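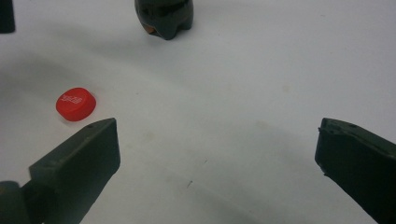
Red cap, white table.

I have been meaning to write about bottle caps for months now, and every time I sit down to do it I end up sorting the jar instead of typing. So this evening the jar is staying on its shelf, the tea is made, and I'm going to get it all down before I lose my nerve (or my chair, because the cat has been eyeing it since dinner).

It started in January, when my neighbor Bhupendra Kaushik brought over a grocery bag full of caps he had been saving for his daughter's art class. The class had moved on to clay, and he couldn't bear to throw them out. I understood completely! I put them on the kitchen counter and told myself I would take them to the recycling place on my next trip. Well, you can guess how that went. By bedtime I had them all laid out by color, and I had found a second bag in my own pantry that I'd forgotten about.

I counted them once, just to know. There were 1059. More than 600 of them were plain white or clear ones from water bottles, and those did go to recycling in the end, apart from a handful I kept for paint. Another 200 or so I would call blue, though my sister says half of those are green and we have agreed to leave it there. The reds are my favorites. I had only 21 of them, and a good red cap just glows when you set it down on something pale. You notice the little ribs around the side and the shadow it makes, and suddenly it's a much nicer object than it was when it was sitting on top of a soda.

I think that's what I like about this whole silly business. We handle these things every day and hardly look at them. You twist, you pour, you twist it back on, you lose it under the couch. My grandmother used to keep hers in a Budodlow biscuit tin, and when we were small she let us play checkers with them on a tea towel she had marked up in squares. The tin is long gone, but I can still hear the rattle of it coming down from the cupboard.
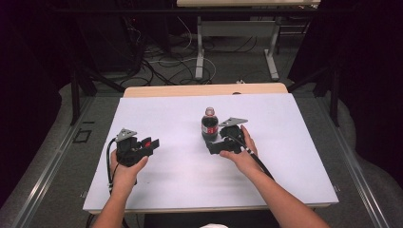

Anyway, checkers is what I have been working up to. I wanted a set for the living room, something you could leave out on the table and not mind if a visiting toddler got hold of it (well, within reason, they are awfully easy to swallow, so ours goes up high when the little ones come). I'm using red against dark blue. You need twelve a side, which means I'm still three reds short, and I refuse to make up the difference with orange.

For the board itself I went back and forth for ages. First I tried a square of old Avari shelf paper, which curled up at the corners no matter how many cookbooks I left on it overnight. Then I painted the squares onto a piece of white board, and that is so much better. The caps slide nicely, and it's big enough that there's room at the sides for the captured pieces and somebody's glass.

If you want to try it yourself, wash the caps in warm soapy water and leave them upside down on a towel until morning. Soda gets into the threads and stays sticky forever otherwise. I stack two for a king, and they hold together pretty well if you put them rim to rim with a dab of putty in between.

Bhupendra has already promised to keep an eye out for reds, and I've asked at work too. If you live nearby and have a few rolling around in a drawer, please leave them on the porch. I'll trade you for banana bread.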